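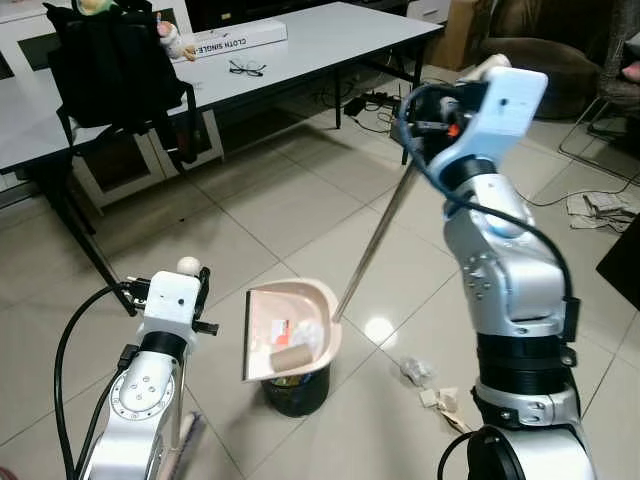

*Pink dustpan and two robotic arms, tiled room.*

**Wakthorpe Chili Supper, planning meeting, September 20, 2019**

I took the notes again, so blame me for the spelling. We started late because the door code had been changed, and 14 of us were there by the time the coffee was ready.

**Last meeting's minutes.** Read and approved with one fix. I had written that the supper would be held at Teltberg Hall, and of course it's the Teltberg *parking lot*, with the hall only if it rains. Sorry!

**Restaurants.** We have 22 places signed up to cook, which made me very happy, and 5 more are still thinking it over. The new bakery on the Wornance road asked if they could bring cornbread in place of chili. We talked about this for much too long (I like cornbread, I said so more than once) and agreed yes, but they won't be in the voting. I'll call them Monday.

**Voting.** Same as last year, one ticket per person, dropped in the jar of the chili you liked best. Somebody asked about doing it by phone and there was a fair bit of groaning. We're staying with the tickets. Jars need lids this time.

**Judges.** Still 2 short. I asked my neighbor and she's allergic to peppers, so that was that. If you know a person with a strong stomach and a free afternoon, send them my way.

**Where the money goes.** The food pantry gets all of the ticket money, as before. Woldegiorgis Hardware offered to pay for the bowls and spoons and we voted to say thank you and take it, all in favor. They'd like their name on the banner. The banner is already printed, so I'm going to see if we can add a strip along the bottom.

**Power.** This is the one that worries me. Last year three slow cookers went out at once on the north side of the lot, and we spent the first half hour running cords across people's feet. We'd like two separate lines this year and tape over every cord. The hall manager is getting us a price.

**Parking.** The church lot across the street is ours until dark. Cooks unload at the side gate only, please, even if you are only carrying one pot.

**Other business.** A request for live music was put off until we know about the power. A request for a hot sauce table was approved right away, and I volunteered to run it before I'd thought about it.

We wrapped up with some leftover pie. Next meeting is same time, same room, and I'll email the new door code.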